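4.2 What we learned from the listening sessions

I went into this part of the study thinking the headset with the best microphone would win, and I was wrong by a mile. We had 223 people make calls over the same home internet line, first with the Rirkell clip-on mic and then with the Stasport USB headset (half of them did it the other way round, so that getting tired or bored wouldn't tilt things). Each person read the same short story aloud, chatted for a while, and then listened back to the other side of the call.

We ended up with 794 usable clips. I threw out another 66 where the sound dropped completely, and I still go back and forth on whether that was fair! If your call dies, that surely counts as bad audio. But the dropouts came from the line and would have been pinned on whichever headset happened to be plugged in, so out they went.

What people complained about most was hearing themselves. The Stasport feeds a little of your own voice back into the earphones, and you can turn that up or down with the wheel on the cord. Those who found the wheel loved it. Those who missed it talked louder and louder, and you can hear it in the recordings, where the peaks creep up through the chat part until some of them clip. The Rirkell has no such feature, and its users stayed at pretty much the same level from start to finish.

Cable noise was the other surprise. I hadn't planned to score it at all, but after the first Sunday session I had so many notes about rustling that I added it to the sheet (Figure 3 goes with this part). A cord brushing a shirt collar makes a low scraping sound that the Sturnholm noise filter lets straight through, I think because it sits so close to the bottom of a speaking voice. We tried setting the filter's low cut at 3,000 Hz, just to see, and of course that wiped out the scraping along with most of the talker.

Figure 3. Tubing and wire.

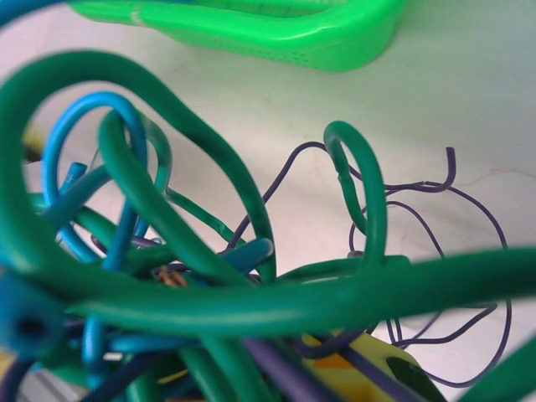

So for the second round I clipped every cord to the shirt, a hand's width below the chin, and kept the filter at its factory setting. I also showed each person the volume wheel before they started, which I should have done from the beginning. The scores from that round are in Section 4.3.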